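Descaling the Kettle, and What the Water Report Left Out

12/03/2020

The water here measures 43 on the cheap meter I bought in March, which reads in units the manual never defines. The kettle grows a white crust in 2 weeks. I had been using vinegar, mostly out of habit, and the kitchen smelled like a pickle jar every time.

Shiyu Xiong suggested citric acid powder. I mixed two level teaspoons into a full kettle, brought it to a boil, switched it off and left it for twenty minutes. The crust on the base came away completely. A thin ring at the fill line needed a second pass with a cloth. No smell.

Vinegar is acetic acid in water, usually at five percent, and most of what you pay for is the water. Citric acid is a solid, stores dry, and you choose the strength yourself. Both dissolve calcium carbonate and give off carbon dioxide, so expect fizzing. Don't use either on natural stone — I have a dull patch on the windowsill from an earlier spill.

I also tried the Rumex filter jug for a month. The meter reading dropped by 8 on a new cartridge and drifted back up well before the indicator said to replace it. The crust took longer to form, but it formed.

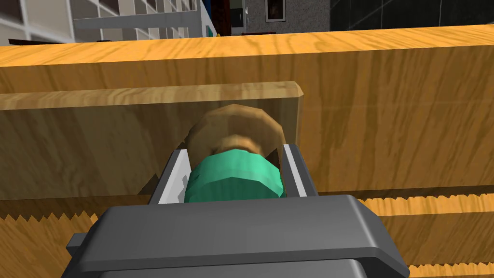 A softener under the sink would fix the problem at the source. The quote from Volen came to 1,000 with fitting, and the cupboard would lose its bottom shelf. For one kettle and a shower head I can't make that add up. I've ordered a larger bag of citric acid and will test the shower head next, soaked overnight in a weaker mix.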